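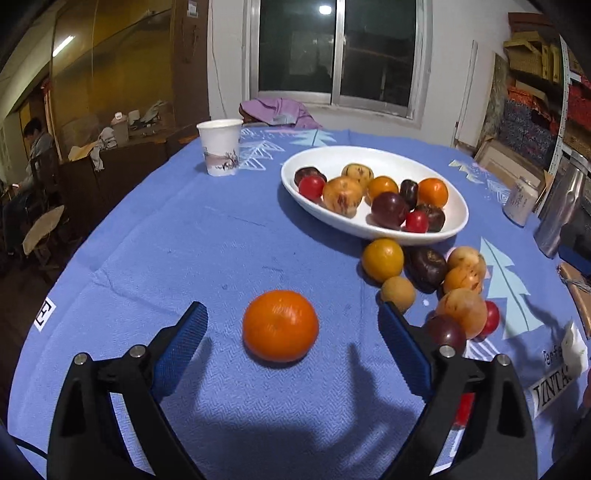 10 April 2026

Fruit on the round table with the blue cloth, white oval dish as before. The textured cloth stays — Poppy likes the smooth one better, but round fruit rolls on it.

Tangerine kept apart from the rest. The dish is full enough, so the overflow sits on the cloth beside it. Dark brown wrinkled ones are hard to tell apart at a glance; Aoife to write up short names for the list.

Still to do:

- wipe the dish rim
- 2 spare cloths back from Hulme
- ask Ruth if the pale orange ones can go in the dish next time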